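Evitz Meeting Table Set

README, second revision, May

What this is

A small collection of short recordings of one meeting table being cleared and reset, along with the notes that go with them. The table is the long dark brown one in the main room at Gallmont. The objects on it are ordinary: a cup, tissues, paper, a cloth, a vase, flowers. The working title was "Office Tidying". I changed it, as one table is a long way short of an office and I doubt anyone would learn much about offices from it.

There are 111 recordings. The first plan said 500. I would still be wary of a set of 500 if it had been made the same way, on the same table, with the same cup.

What is in it

Cup: one, light plastic, see-through. Listed in the object sheet as "cup, teal". The colour is so pale that half the labels call it clear, and I have left both words in. Search for both.

Flowers: a bouquet in pinks and creams. The first revision called it "floral centrepiece", which is optimistic for something that spends much of its time lying down.

Vase: white. Goes with the flowers in theory. Labels that say "vase upright" and "vase on its side" have been checked. Labels that say "vase in correct place" have not, and I don't think they can be, as the instructions never said where the correct place was.

Paper: loose sheets, white and pale yellow. The number of sheets was not fixed between recordings. Do not use this set to test anything that depends on it.

Cloth: pale yellow. Used for wiping in some recordings and for folding in others. The label "folded" means somebody thought it was folded. See Known problems.

Tissues: one pale green packet. It may be wipes. The object sheet says tissues and the shopping list says wipes, and the packet was thrown away before I asked.
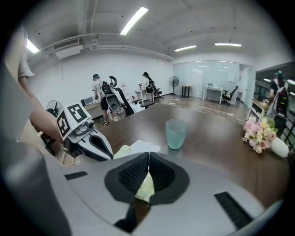 The cloth gave the most trouble when the labels were written. A cup is either standing or it isn't. A cloth can be bunched, half folded, or folded in a way that falls open when let go, and the original label list had two words for all of this. The Grodard list, which we borrowed, has eight. I used it for the second revision and I am not convinced that eight words are better than two if the people choosing between them disagree.

How the table was set

Each recording starts from a layout card. There are 49 cards, and each one says which objects are out and which third of the table they start in. The cards say nothing about the chairs, and the chairs moved. If your work needs the surroundings to stay put, look elsewhere.

The room was in normal use throughout. People stood at the other desks and walked past. Things that belonged to the room, such as bags and cables, were left where they were and are not labelled.

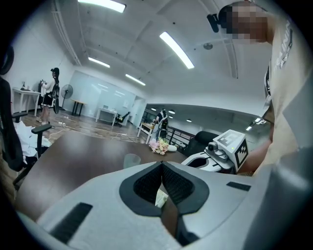
The table with the cup and bouquet out, office chairs to either side.

What "tidy" means

The instruction was to leave the table as you would want to find it. I argued against this wording and lost. It produces several different endings: everything grouped at one end, everything spaced evenly along the middle, flowers put back in the vase, flowers laid next to it. All of these are marked "tidy" in the end_state column. Treat that column as an opinion.

The Vasseur checklist takes the opposite line and gives one correct layout. It is easier to score and looks like no table I have ever sat at. We include it as an optional second column, end_state_strict. Very few recordings pass.

Known problems

"Folded" and "put down" are confused in the cloth labels. The second revision fixed the ones I found.

Start times are reliable. End times are less so, as some labellers stopped at the last object touched and others waited until hands had left the table.

The tabletop is glossy and shows reflections. Colours judged from the surface should not be trusted.

There is one cup. Please do not write that anything trained or tested here "handles cups".

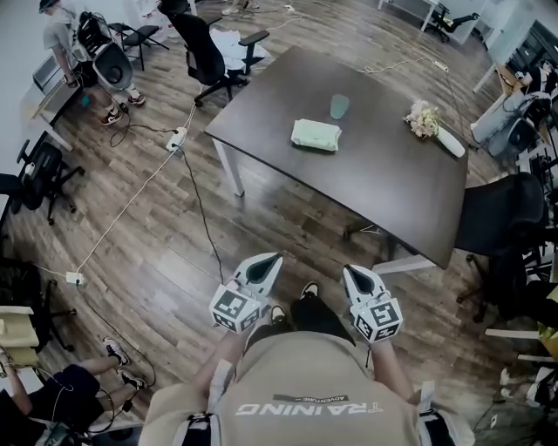

Can I use this set to compare two ways of clearing a table?

Only if both start from the same layout card and you ignore end_state. Compare the time to the first object moved and the order in which objects were picked up. Those two fields were checked twice. Anything about which result looks neater will mostly tell you who did the labelling.

Files

layouts.csv has the starting cards
labels_v2.csv has the current labels
labels_v1.csv is kept for reference and should not be used for new work
objects.txt is the object sheet, with the tissues question still open

Corrections go to the Evitz issues page. Please give the recording number and say which label file you were reading.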